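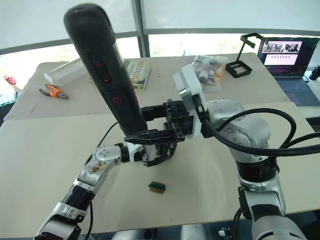
Seit April sammle ich Demonstrationen für unser Modell, und der Teil, der mich am meisten Zeit kostet, ist die Übergabe von einem Greifer zum anderen. Einarmige Aufgaben gehen inzwischen ganz gut. Man fährt hin, greift, legt ab, speichert. Sobald beide Arme dasselbe Teil halten sollen, wird es mühsam. Bei dem schwarzen Handwerkzeug mit dem roten Auslöser steht das Gerät fast senkrecht über dem Tisch, der linke Greifer hält es unten, und der rechte muss knapp darüber und daneben heran. Da ist nicht viel Platz. Ich sehe beim Steuern oft nur einen Haufen schwarzer Finger und muss raten, welcher davon zu welchem Arm gehört.

Die Vorgabe für diese Runde kam von Iraís Medrano. Sie wollte 34 Episoden mit beidarmigem Halten, jede höchstens 20 Sekunden lang. Die Länge war das Problem. Wenn ich vorsichtig fahre, brauche ich mehr, und wenn ich schnell fahre, stoße ich an. Bis zur Mittagspause hatte ich 19 brauchbare Episoden. Der Rest liegt in einem Ordner namens "unklar", den ich mit Rigoberto Cuautle noch durchgehen muss.

Was wir als brauchbar zählen, haben wir vorher aufgeschrieben. Beide Greifer müssen geschlossen sein, bevor einer loslässt. Das Teil darf den Tisch während der Übergabe nicht berühren. Kein Nachgreifen innerhalb der ersten zwei Sekunden. Die letzte Regel ist von mir, und ich bin mir nicht mehr sicher, ob sie gut ist. Menschen greifen ständig nach. Rigoberto meint, das Modell solle lieber lernen, wie man einen schlechten Griff korrigiert, und dafür muss so etwas eben in den Daten vorkommen. Wir haben uns darauf geeinigt, Nachgreifen ab jetzt zu behalten und mit einem eigenen Etikett zu versehen. Das heißt, dass ich einen Teil der alten Aufnahmen noch einmal ansehen darf.

Ein Wort zum Tisch. Die anderen Gegenstände hinten bleiben bei uns liegen, also Zange, Karton, Buch und die Tüte mit den Kleinteilen. In unseren ersten Daten war die Fläche immer leer, und die Version, die wir darauf trainiert haben, kam mit einem unaufgeräumten Tisch überhaupt nicht zurecht. Xóchitl Bautista verschiebt die Sachen jetzt alle paar Episoden ein Stück, ohne mir vorher zu sagen, wohin. Am Anfang hat mich das gestört, weil ich mich an festen Punkten orientiert habe. Inzwischen schaue ich mehr auf die Greifer.

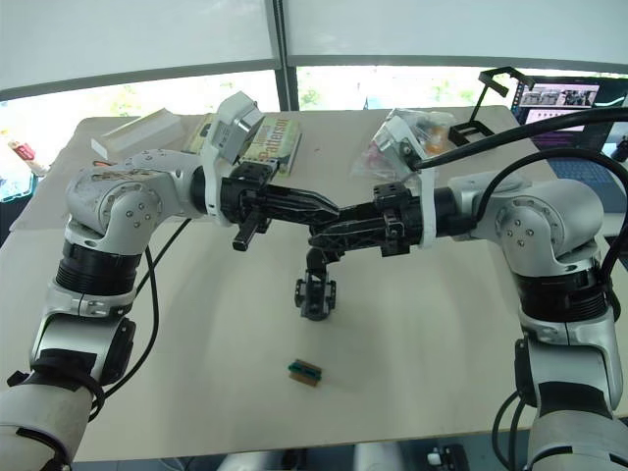 Beide Greifer am selben schwarzen Teil, hinten auf dem Tisch das Buch von James Patterson.

Mit kleinen Teilen ist die Übergabe noch einmal anders. Beim großen Werkzeug kann ich die beiden Griffstellen wenigstens etwas versetzen. Bei kleinen kommen sich die Finger sofort in die Quere. Ich drehe das linke Handgelenk jetzt vor der Übergabe weiter nach innen und komme dann mit dem rechten von der Seite. Das kostet Zeit, sieht in der Wiedergabe aber ruhiger aus.

Das Fenster ist auch noch ein Thema. Bei hellem Tageslicht sind die Bilder im Hintergrund ausgewaschen, und mit heruntergelassenen Rollos ändert sich die Helligkeit auf der Tischplatte. Ich trage den Stand der Rollos seit dieser Runde bei jeder Episode mit ein. Ob das jemand auswertet, weiß ich nicht.

Als Nächstes schickt Montserrat Camacho den Satz durch ihr Prüfskript, das Episoden mit Sprüngen in den Gelenkwinkeln aussortiert. Beim letzten Mal war sie strenger, als ich gehofft hatte. Die fehlenden Episoden nehme ich auf, wenn die neuen Etiketten eingebaut sind.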